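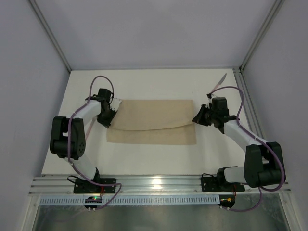
Section 5: Folding and storing the plain cloths

Read this before you put anything in the drawer. The label on the Drivik cloths says they "fold flat in seconds". We have not found that to be so, and the steps below assume you will need a second go.

You will need one cloth, a clear table and both hands. A light-coloured table is fine, though a tan cloth on a white top can make your hands look grubbier than they are.

5.1 Folding in half

1. Lay the cloth out with the long side facing you. Smooth it from the middle towards the sides.

2. Take hold of the two far corners, one in each hand. Pinch the corner itself. If you grab further in, the corner flops under and you'll be digging for it later.

3. Bring both corners towards you at the same speed. If one hand gets ahead, the edge comes down on a slant.

4. Lower the edge and let go. Check it against the layer underneath. A strip of the bottom layer may still be showing along the front.

5. If the strip is narrow and even, leave it. If it is wider at one end, lift the short side only and bring it forward.

Note: A slight bow in the top edge is normal for soft fabric. Some people will tell you to pull the edge tight to get rid of it. We tried that, and the bow moved to the other side.

5.2 Folding to drawer size

6. Turn the folded cloth so a short side faces you.

7. Fold it in half again, then once more if your drawer is the shallow Bramley type. Stop there. A further fold makes a lump that won't sit under anything.

8. Press down with your palm. Don't bother with a ruler or a folding board. Unnur Arnardóttir used a board for 11 days and went back to her hands.

Caution: Do not iron a cloth that is still damp in the middle in order to "set" the fold. You will set the creases as well, and those are harder to get out.

5.3 Stacking

9. Put the folded side facing out, so you can pick up one cloth without dragging the next one along.

10. Keep each stack to 18 cloths or fewer. The Plolonmont drawer guide allows more – we doubt whoever wrote it had to close the drawer.

Note: Scented liners are optional. We can't see that they do anything for the cloths, and the colour came off on one of ours.

If a cloth will not lie square after three tries, check whether it was cut square in the first place. Hold two neighbouring corners together and see if the sides match. If they don't, put it with the rags.

Checked by Vibeke Stougaard, 04/01/2020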